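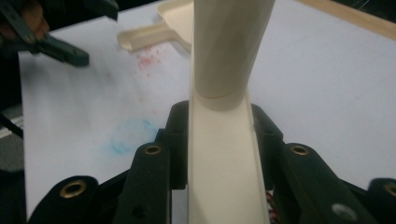
4. Sweeping up small items

Read this section before you promise anyone a clean table. The Pendum can be taught to use a dustpan and brush. Whether that saves you any work is another matter, and in our trials at Harkby it mostly did not.

4.1 Recording the task by hand

1. Clear the table of everything except the pan, the brush and the beans.

2. Take one gripper in each hand. Close the left one on the handle of the dustpan.

3. Bring the right gripper to the brush, keeping clear of the beans.

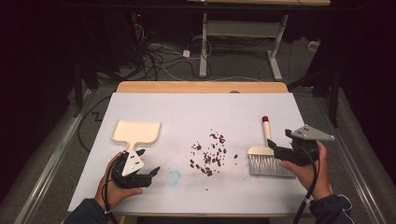
4. Close the right gripper on the brush handle and lift. Wait 2 seconds before moving again.

5. Lower the pan until its front edge is flat on the table. Sweep towards it in short strokes.

6. Stop when the last bean is in the pan. Save the recording.

Note: Record at least 52 good runs. Fewer will give you a machine that waves a brush about.

Caution: Keep cables out of the path of both hands.

4.2 What to expect

Of 19 unaided runs logged by Vimala Arumugam, five ended with every bean in the pan. Stray beans were the usual trouble. The machine also tends to carry on sweeping a bare patch, and will do so until you press Stop.

Caution: Do not leave it running alone. A tipped pan puts you back at step 1.

Wet spills, crumbs and dust have not been tested. Sales leaflets dated before November that mention "kitchen floors" should be ignored. For a floor, use a broom.

Section checked by Gerrit Groen, 28 Jun 2023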